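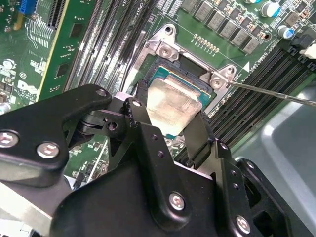
La pinza sujeta el procesador por los dos lados, sobre el zócalo de la placa.

Pietrzak desmonta ordenadores retirados de oficinas y recupera lo que todavía se puede vender. Estuve en su nave un viernes de marzo, de nueve a una, invitado por Tidora, que les lleva la venta de piezas. Me recibió Felicja Wieczorek, jefa de taller.

El trabajo llega en palés y pasa primero por los bancos manuales, donde se abre la caja y se quitan discos y fuentes. Después viene el procesador, y ahí entra el robot. La célula la montó Dastitz el año pasado. Un operario sigue al lado con el destornillador, porque hay modelos en los que conviene ayudar con el soporte metálico.
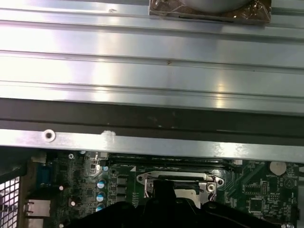 El cambio se nota sobre todo en los puestos. Antes había dos personas por turno dedicadas a sacar procesadores a mano, con pinzas y lupa, y las bajas por muñeca eran frecuentes. Ahora una de ellas vigila la célula y la otra ha pasado a clasificación. El viernes de mi visita llevaban en el parte 458 unidades desde el lunes. Según Wieczorek, a mano habrían hecho menos, pero no quiso darme una cifra y me parece razonable.

Leen Issa, que pasó al puesto de vigilancia tras un curso de 30 horas, me contó que acaba la jornada con menos dolor de manos y más cansancio de cabeza. Las paradas le caen a ella. También echa de menos hablar con el compañero de enfrente.

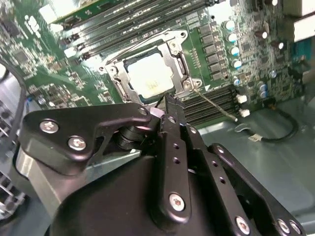
Texto y fotos: Archie MacRitchie

La pasta térmica vieja es lo que más preguntas levantó en el grupo. Cuando está seca, el procesador se queda pegado al disipador o cuesta limpiarlo, y eso se sigue resolviendo en el banco, con alcohol y paciencia. Para las cajas muy compactas tampoco hay programa todavía.

Pregunté por los sueldos. El puesto de vigilancia tiene un plus pequeño; el de clasificación, ninguno, y esa es la queja que más oí en la pausa del café. La dirección dice que lo revisará en verano.

Para visitar la nave hay que escribir a Tidora con dos semanas de antelación. Calzado cerrado obligatorio.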